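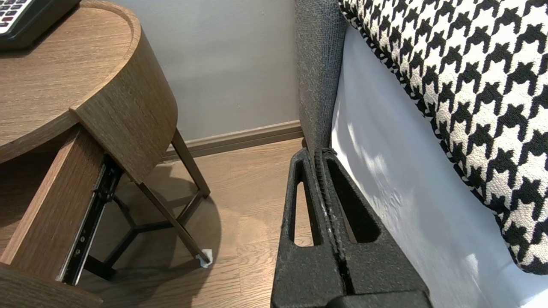 The Ferry Office

Nuwan Chowdhury took the room over the ferry office because it was the only one in Vostia he could get for two weeks. The woman at the desk wrote his name in a ledger and asked if he was with the survey. He said he was there about a house.

"Which house?"

"Kumarasinghe."

She wrote that down too, next to his name, and gave him the key.

His aunt had married a Kumarasinghe and outlived him by a long time. She had died in July, and the lawyer in Pretach had needed until winter to find out that Nuwan was the person to write to. The letter was dated 7 February 2020. It said the house was his if he wanted it, and that there was a tenant on the ground floor who paid 300 a month and had never missed a payment.

He walked out there the first morning. The road followed the water for a while and then went up behind the cannery. It had rained in the night and the ditches were full. The house was smaller than he remembered. The porch had been painted green by someone who stopped at the steps.

The tenant was a man in his sixties named Prukano. He opened the door before Nuwan could knock.

"You're the nephew," he said. "You can come in, but I'm in the middle of the stove."

The stove was in pieces on newspaper. Prukano got back down on his knees and went on cleaning a burner with a wire brush. Nuwan stood by the sink.

"Did she leave anything for me?" he asked.

"Upstairs. I don't go upstairs."

The upstairs rooms were cold and very neat. His aunt had kept her bills in shoe boxes, one for each year, tied with kitchen string. In the bedroom closet he found her coats and a suitcase with nothing in it. In the back room there was a card table with a jigsaw puzzle on it, a harbor with sailboats. Most of the sky was missing. He looked in the box for the rest of the pieces, but the box was empty.

He sat down and read the bills for an hour. She had bought a lot of stamps. She had paid a boy to cut the grass and written down what she paid him. On the back of an electric bill she had figured out the rent, 300 less 8 for the lightbulbs and washers that Prukano bought himself, and had written 292 and underlined it. The same sum was on the back of the next bill, and the next.

When he came down the stove was back together.

"The lawyer says you pay 300," Nuwan said.

"I pay 300 and she gives me back 8. In coins, in an envelope. I told her it would be easier if I paid less to start with. She said the rent was the rent."

"Who's been giving you the 8 since July?"

"Nobody."

Nuwan took out his wallet. He had no coins, so he put bills on the table. Prukano looked at the money and counted it and said it was too much.

"I'll owe you," he said.

"Keep it toward next month."

"She wouldn't have done it like that."

"No," Nuwan said.

They had coffee. Prukano told him the roof was good on the north side and bad on the south side, and that the cannery was going to close, though people had been saying so for years. He asked if Nuwan meant to sell. Nuwan said he didn't know yet. He asked what had happened to the rest of the puzzle.

"What puzzle?"

"Upstairs. With the boats."

"I don't go upstairs," Prukano said again. Then he got up and opened the drawer where he kept his matches and took out a paper bag folded over at the top. "She gave me these to do at my end. I had the sky. She had the water and the boats. We were going to put it together at Christmas."

He set the bag on the table. Nuwan unfolded it and looked in. A few of the pieces had been joined already, a strip of blue with one gull.

"I never got very far," Prukano said. "It's all the one color."

It was raining again by then. Nuwan went up and brought the card table down the stairs sideways, with the puzzle on a tray, and lost only a piece of the pier on the landing. He went back for it. Prukano moved the newspaper off the floor and they put the table under the window and turned on the lamp.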